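This repo holds the program data for Humby, a two-day tabletop, comics and cosplay convention held every May. It has the schedule, the room list, the game sign-up sheets and the scripts that turn them into the printed booklet and the web timetable.

If you only want to know when something is on, use the web timetable. The files here are for people who run events, build things on top of the schedule, or proofread.

## What's in here

| Path | Contents |
|---|---|
| `program/events.csv` | One row per event |
| `program/rooms.csv` | Room names, seats, table layout |
| `program/guests.csv` | Public guest names and short bios |
| `signups/` | Game slots, with player names removed |
| `archive/` | Earlier years, 3,711 events in total |
| `tools/` | Build and check scripts |

The archive is patchy before we moved to spreadsheets. Sarita Grewal typed those years in from old booklets, and where a page was missing the event has a title and nothing else.

## Event fields

- `id` – never reused, even when an event is dropped
- `title` – as printed, 60 characters at most
- `track` – `tabletop`, `comics`, `cosplay`, `screening`, `workshop` or `talk`
- `room` – must match a row in `rooms.csv`
- `start`, `end` – local time, 24-hour clock
- `cap` – maximum number of people, blank if there's no limit
- `age` – minimum age, blank if open to all

An event that runs past midnight keeps the day it started on. The end time will look earlier than the start time and the check script allows for that. 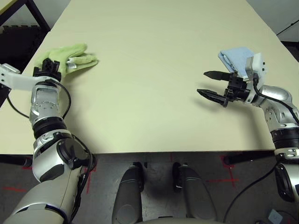 Room layouts changed when the convention moved to the Vasteletti, and the old `tables` column was not enough to describe the new space. There is now a `table_type` column with the values `round`, `long` and `demo`. Use `long` for trestles in the main hall. Use `demo` for a large rectangular table with a smooth, pale top, like the cream-yellow one in the photo, and put the tabletop color in `notes`. Miniature painters ask for a light surface, and the map-heavy games tend to want a dark one. If you don't know the color yet, leave `notes` blank and open an issue.

## Building

You need Python 3 and nothing else.

```
python tools/check.py
python tools/build.py --out site/
```

`check.py` stops on the first double booking it finds. Fix that one and run it again. It also warns when a cosplay event ends less than 10 minutes before the next one in the same room, but it won't stop the build.

The booklet is a separate step (`build.py --print`). Prirnton, our printer, takes a single PDF with the cover included. Booklet text is frozen once that file goes out – later changes only show up on the web version.

## Known problems

- `cap` for the main hall is 900 in `rooms.csv`, but a few archived events list higher numbers. Those are copied from the old booklets and have been left alone.
- Screenings in the Jaiswal room have no `end` value in two of the archive files.
- Accented letters in guest names break if you save the CSV from some spreadsheet programs. Save as UTF-8.
- Search on the web timetable slows down past 3,000 rows, so the archive is split by year.

## Making changes

Open a pull request with one change per event. Don't sort the file, please, it makes the diff unreadable. Akash Agarwal merges on Monday evenings and more often as the convention gets close. For a same-day room change, find the program desk in person instead.

Sign-up files come from the booking form and get overwritten, so edits made there by hand will be lost.

## License

Schedule data is CC BY 4.0. Scripts are MIT. Guest bios belong to the guests and are included with permission for use in the Humby program only.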